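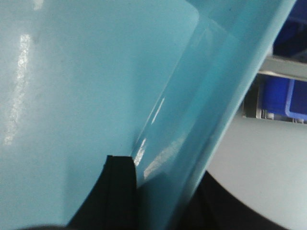

I have now read three different storage bin listings that promise "lifetime durability" and I would like to know whose lifetime. Mine? The bin's? A hamster's?

Long thread about plastic storage, home organizing advice, and why I've stopped believing most of it. Mute me if you're in the middle of redoing a pantry and feeling good about it.

Some background. We moved to Starkville with a closet full of stuff and a strong belief that the right containers would fix us. I had a list. I had measured shelves. I had watched a lot of videos in which a calm person pours rice.

The whole pitch of the organizing business is that you have a container problem. You don't own too much, you just haven't sorted it by color yet. I notice the people making this pitch tend to have a link to containers.

I added up what I'd spent on bins, baskets, dividers, labels and lids since the move. It came to $340. For that money I could have paid somebody to haul half of it away and bought myself a nice dinner.

And the closet, if you're wondering, was just as full. It was full of bins.

Let me take the claims one at a time, starting with "BPA-free." Fine, good, I have no complaint if it's holding my lunch. But I see it printed on bins sold for holding extension cords. I was not planning to eat off the extension cords.

"Heavy duty." As far as I can tell this is not a measurement of anything. I've had a heavy duty tote with a floor that bowed under a stack of magazines, and I've had a no-name dishpan from a yard sale that held bricks for a whole summer.

"Stackable." Everything is stackable once. Ask what happens when you need the thing in the bottom one, which is always the thing you need.

"Nestable" is the one I'd defend. Tapered sides mean empties slide into each other and take up hardly any room. But the same taper costs you space on the shelf, because straight-sided stuff doesn't sit flush against a slanted wall. They rarely put those two facts in the same paragraph. 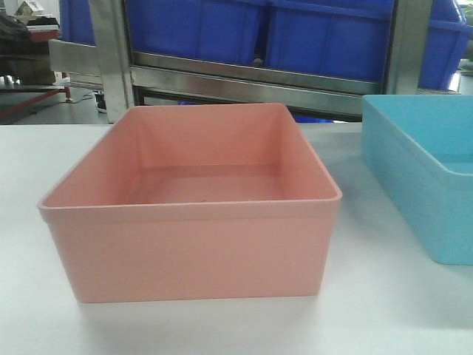 Pink one, and a bit of the blue.

Now, color coding. I was a believer. Blue for cables and tools, pink for paper and craft things, and so on down the line. It lasted until December, when the gift wrap needed a home and went into whatever had room in it.

The problem with a color system is that it lives in one person's head. Everyone else in the house sees a bin. They have batteries in their hand. The batteries go in the bin.

Masking tape and a marker beat every color scheme I've tried. It looks terrible. I can find the batteries.

Somebody always replies that I should get a label maker. I had one. It ate tape cartridges, it printed a big blank margin on both ends of every label, and the labels peeled off in the garage the first hot week. Marker.

OK, reviews. I bought a set of Drivard totes because the listing had more than 1,000 reviews and nearly all of them were glowing. Then I sat down and read them, which I should have done in the other order.

A huge share were some version of "just arrived, look great!" Great. So did mine. Everything looks great on the day it comes out of the box. Tell me about it after a winter in an unheated garage.

The useful reviews are the three-star ones from people who sound tired. "Lid doesn't latch if you fill it to the top." "Smaller than I pictured." "Handle fine, corner cracked." That's a person who has lived with a bin.

Mine, for the record: 2 of the lids warped. The totes themselves are OK. I'd call that a passing grade, and I'd also point out that a tote with a warped lid is a basin.

I'm not saying the cheap ones are better, by the way. People want this thread to end with "just buy the cheap ones" and I don't have the evidence. I've had cheap ones split down the side. I've had pricey ones split down the side with a nicer sound.

Capacity numbers. I bought a Postwood bin listed at 16 quarts and got suspicious, so I filled it with a measuring jug over the bathtub. It does hold that much if you fill it right to the brim and never, ever move. Nobody stores anything at the brim with the lid off.

What I want on the listing is the inside dimensions of the floor. Length and width, at the bottom, where the objects go. Most places give you the outside of the rim, which tells you whether it fits on the shelf and nothing about whether your stuff fits in it.

I wrote to Arruda to ask for the floor dimensions of a bin I liked. I got a cheerful reply with the rim dimensions. I wrote again. I got the rim dimensions in centimeters.

Recycling. A lot of people buy plastic bins with a little voice saying well, it's recyclable. Flip it over, look at the number, and then go look at what your local program takes. Those are separate questions. Mine takes bottles and jugs. It was pretty clear about bins, and what it was clear about was no.

So the greenest bin is probably the one already in your house. I know that's a boring thing to post. I also know most of us have one under the sink with a single dried-up sponge in it.

Same goes for the "sustainable" wicker and bamboo stuff, before anyone gets smug. The basket I bought shed bits on everything I put in it and snagged two sweaters. I'd like to see the math on two sweaters.

Clear bins versus solid ones. The experts say clear, so you can see what's inside. What you see is the one item pressed up against the side. I have a clear tote that has looked like "scarf" for a year. There's a waffle iron in there.

Solid bins with no lid on an open shelf at about waist height is where I've landed. You look down, you see everything, you take the thing. They do get dusty. I've decided to live with dust over lids.

If you want the one change that did something for us: we stopped buying containers before clearing things out. Pile first, get rid of what you can stand to, measure what's left, then see whether you need a bin at all. About half the time we didn't.

This is not a method. I don't have a name for it and there's no workbook. I'm suspicious of anyone who puts a capital letter on tidying.

A few answers since my replies are filling up:

No, I haven't tried the vacuum bags. Well, I tried one. It was flat as a board at bedtime and a pillow by morning.

Yes, scuffs come off with baking soda and a damp rag, more or less. On glossy plastic it can leave a dull patch, so try the bottom first. I learned that on the front.

No, I won't link the ones I like. They were from a yard sale.

And to the person who says their Drivard lids are perfect after years in an attic: I believe you, I'm happy for you, and please post a photo of the lids on a flat floor.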